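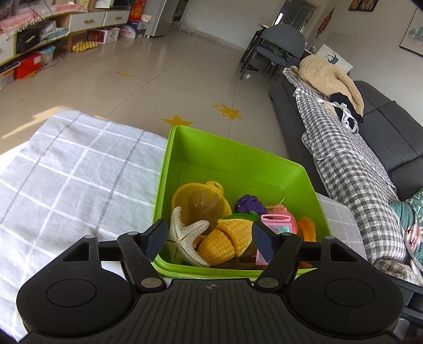
Play food box, green, on the checked cloth by the sofa

Home | Rooms | Checklists | Contact

Playroom toy check - Plendton house
Checked by Vsevolod Savchuk, January 5, 2021

Box rim, no cracks or sharp spots - OK. Such a cheerful green, too!
Corn, both pieces - OK, though do give the leafy end a gentle tug every time, please.
Grapes - OK, bunch holding together nicely.
Pink toy with the thin stick - WATCH. I'd keep this one for the older children, bless them.
Yellow strainer, looped handle - OK, wash weekly.
Orange slice and smaller orange piece - measure the small one before the toddlers come in.
Starfish - OK, and much loved.

Next full check in May.

2 comments | 6 shares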